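Mokbridge output figures, second quarter

The district office put out its quarterly output tables on Thursday. Total output in Mokbridge rose 0.7 per cent on the previous quarter, with manufacturing doing most of the work and retail flat again. The first estimate had said 0.4, so the revision is larger than the quarter-to-quarter changes we usually argue over.

Most of the revision comes from late survey returns. The office sends forms to 274 firms and had only 200 back when the first estimate was made. Kwiatkowski, the largest employer on the list, was among the late ones — its figures had been filled in by carrying forward the previous quarter.

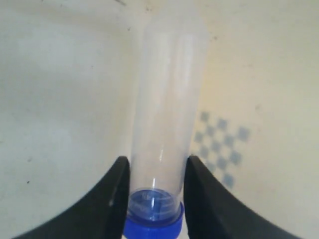 Clear plastic tube with a blue screw cap.

Fanni Bíró wrote to ask whether Forero counts as manufacturing or wholesale. In the current tables it is wholesale, and has been since the Trandlow site closed and 79 jobs moved off the manufacturing line. Anyone comparing the two sectors across that break should add them together first.

I have redone my own series on the new base. The deflator is unchanged. Construction is still missing for January, so I have left that cell blank and will fill it in when the monthly file is corrected.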